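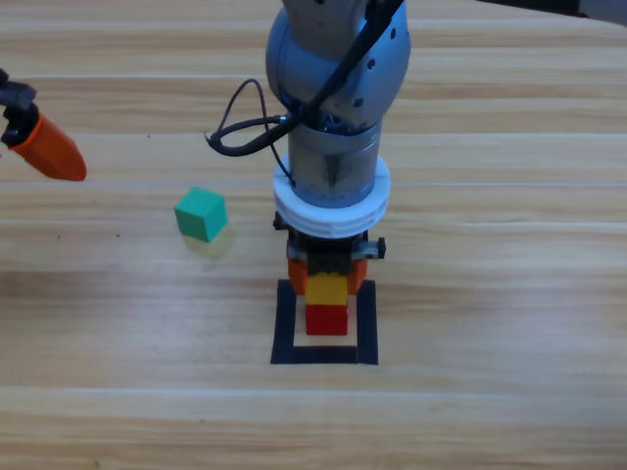
Section 3: Finishing your Kasholm table with Skosel oil

Okay, your top is on, the legs are tight, and you're itching to eat dinner on it. Please give it one more weekend! I skipped the oil on my first Kasholm and had a coffee ring by Monday, so now I do this before anything else touches the wood.

You'll need one can of Skosel hard oil, the Nitel sanding pads (the gray ones, I didn't get on with the green), a few old T-shirts and a pair of gloves.

1. Wipe the whole top with a barely damp cloth and leave it for 40 minutes. The grain will feel a little fuzzy afterward, and that's fine.

2. Sand lightly, always along the boards. Go easy near the seams – it's really tempting to lean on them, and you'll end up with a dip you can feel every time you slide a plate across.

3. Vacuum, then wipe again with a dry cloth. Check the underside of the edges too, where the dust likes to hang on.

4. Stir the oil (don't shake it, you'll get bubbles) and pour out a puddle the size of a saucer. Spread it thin with a T-shirt, working from the middle out.

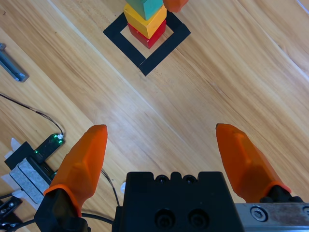 5. Wait 3 hours, then rub off anything that still looks shiny. If a patch feels sticky, put a few drops of fresh oil on the cloth and rub that in. It loosens right up.

6. Let it sit overnight and do a second coat. I stop at 2 coats for a desk. For a kitchen table I'd go one more.

Caution: oily rags can heat up and catch fire by themselves. Lay them flat outside to dry, away from anything that burns, or soak them in a bucket of water. Don't ball them up and toss them in the trash, please.

Note: if you bought the Myung stain kit, the stain goes on after step 3 and needs a full day before the oil. Mine was shade 413, and it came out a good bit darker than the card, so try it on the underside first.

Keep hot pans and wet glasses off the top for a week. I oiled mine in October with the windows shut and it took longer than that to stop smelling, so open something if you can.

Next up is Section 4, leveling the feet.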